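**Archive corner, summer issue**

Quick one from me, printer deadline is tonight and I've got the proofs open in the other window.

The Plirkau passenger lists are done. All of them, typed up, checked once, second check still going on the S through Z names. 1,383 people in total, counting the ones who got on and then don't show up in the arrival book. That gap is what most of you have been writing in about, so more on it further down.

Background for newer members. Plirkau was a transit camp, set up after the war for people who had no papers or the wrong ones. Families sat there for months, sometimes years, waiting for a sponsor over here. You needed a job lined up, a place to live, and a signed letter saying you wouldn't end up on relief. No letter, no visa. A lot of the letters came out of three churches in our county, and carbon copies of those letters are what started this whole project back in April when the filing cabinet came to us.

Nikola Janevski has been reading the letters in the original languages, evenings mostly. He has found 17 so far where the sponsor's name was crossed out and another one written over it. Sometimes the same handwriting, sometimes not. We don't know what that means yet. Could be a sponsor got cold feet. Could be a clerk's mistake. Please don't put anything on the family pages about "fake sponsors" until he's thru the rest of the box, a couple of people already have and it upset someone's grandmother.
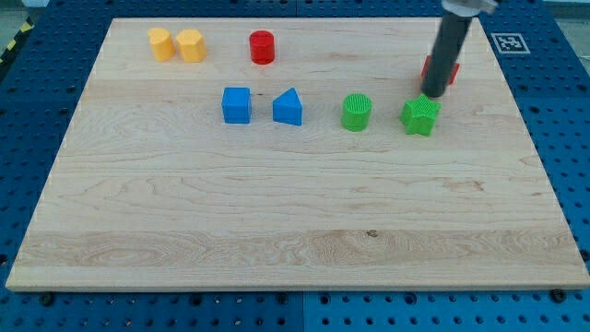 Can I see the file on my own family? Write to the archive desk with the surname, every spelling you know of, and a birth year if you've got one, and we'll send scans of whatever turns up.

Spellings matter more than you'd think. The camp clerks wrote what they heard, then the ship's clerk copied that, then the county office typed it over again. One family is in there under four different names and they were all on the same bunk list. Give us the old-country spelling too, even if you're guessing.

Back to the missing ones. People on the departure list and not on the arrival list. Some of them switched ships, we're pretty sure, as the Honico sailed the same week and took overflow. Its list is held elsewhere and we've asked for a copy. Some were pulled off at the last medical. Bad chest X-ray usually, and then the whole family stayed behind with them or else split up, which was a terrible choice to hand anybody. And a few we just can't account for. If your family has a story about an uncle who "came later" please tell us, even if its only half a story.

Other bits:

- Folders 3 and 7 are out for repair. Rust from the paper clips. Back when they're back.
- Still short on readers for the Clitum boxes. Mostly farm labor contracts, mostly in English, dull but easy.
- Talk on the sponsor letters is being moved to the big room upstairs, same time. Elevator works again.
- Somebody left a green folder of photocopies on the reading table, surname Min on the tab. It's at the desk.

Corrections to last issue: the caption on page two had the parish wrong, it should say St. Anne, and the law changed before that family sailed and not after. My mistake on both. Thank you to the three of you who caught it before lunch.

Next issue will have the S to Z names and hopefully the Honico list, if they answer us.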